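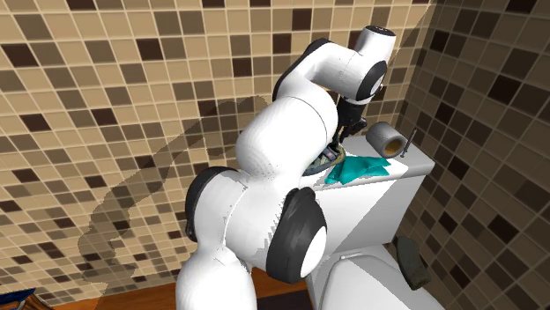 Issue 36, page 9

Two Neighbours, One River: How Countries Learn to Talk

Think about the people who live next door to your family. Maybe you greet them every morning. Maybe you only know the sound of their dog. Countries have neighbours too, and they cannot move to another street when they are tired of each other.

In this issue we look at how neighbour countries make agreements. To make it easier, we use two countries called Trerodano and Trikero. Between them runs a river with the name Ayele. It is 900 kilometres long, and for a big part of its way the river is also the border.

Who owns a river?

This is a difficult question. The water that passes a village in Trerodano in the morning can pass a village in Trikero in the afternoon. If the farmers of Trerodano take very much water for their rice, the fishermen of Trikero will have a shallow river and few fish. Both groups need the Ayele to live, and both have a good reason to be worried.

For many years the two governments did not speak about it. In Trerodano people speak one language and in Trikero another, and the newspapers of one side did not write much about the other side. When people know little about their neighbours, they begin to guess. The fishermen guessed that the farmers were greedy. The farmers guessed that the fishermen were lazy.

What is a treaty?

A treaty is a promise between countries, and it is written on paper. First, each country chooses people who will speak for it. These people are called negotiators. They meet in a place where both sides feel comfortable. For the talks about the Ayele this place was Trumton, a small port town which belongs to a third country.

The negotiators met there 4 times. At the first meeting they could not agree even on the name of the river, because each side spelled it differently! They decided to write both spellings in the document, one after the other. It sounds like a small thing, but after that the talking became easier.

The work of the interpreter

Between two negotiators often sits an interpreter. This is a person who listens in one language and speaks in another. It is hard work, and interpreters change places often so that they can rest. A good interpreter does not add anything and does not leave anything out — also when somebody is rude.

And after the signing?

When the treaty is signed, each parliament must usually say yes to it as well. This step is called ratification. Then the two countries have to keep the promise. Trerodano and Trikero measure the water every May, together, and both sides get the same numbers.

Words to remember

Border: the line where one country ends and another begins.
Negotiator: a person who speaks for a country in talks.
Ratification: when a country officially says yes to a treaty.

Try it yourself

Make two groups in your class. One group is farmers and the other is fishermen. Write down what you need from the river, then exchange your papers and read them aloud. Can you write one rule which both groups will sign?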